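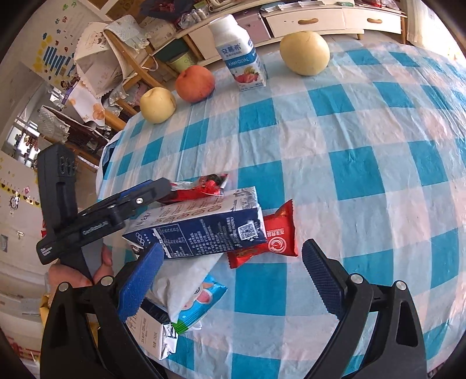 I have never believed in the snack drawer. Every organizing article I read tells me to decant everything into matching clear bins, and I have tried it, and what I got was a lot of bins and stale crackers. So this May 2021 I went back to the old way, where the snacks get dumped on the table and sorted by whoever is going to eat them.

Jianhua Bai, my neighbor downstairs, is on the other side of this argument. She swears by the Mudgway system, which as far as I can tell is a 24-page PDF that tells you to put small things with small things. She sent it to me. I read it twice, looking for the part that was worth printing.

My rules are shorter. Fruit stays out. A pear in a drawer is a pear you find in June, gone brown and leaking on the liner. The big yellow Asian pears can sit at the back of the table next to the apple, where people walk past them, and they get eaten.

Milk cartons are the real problem. The blue-and-white ones with the Olympic rings are fine lying on their side while you sort, but they slide around on a checkered cloth and they take up more shelf than you would think. I don't buy the advice about standing them in rows by date. I tried that for a week, and we still drank whichever one was closest. The strawberry drink in the bottle stands up by itself and needs no system from anyone.

Then there are the wrapped things. Red packets, candy, whatever is in the white bag with the cartoon print. The PDF wants these divided into sweet and salty. Why? The kids go through all of it looking for one thing anyway. I put the lot in one box with no lid.

I did cave and order a set of Pumar dividers, 3 to a pack, after Jianhua told me hers had changed her kitchen. They're in the cabinet with the rest of the clutter, still in the plastic. If they change anything by June I will write a correction. For now the milk goes on the bottom shelf, the candy goes in the box, and I need to buy more pears.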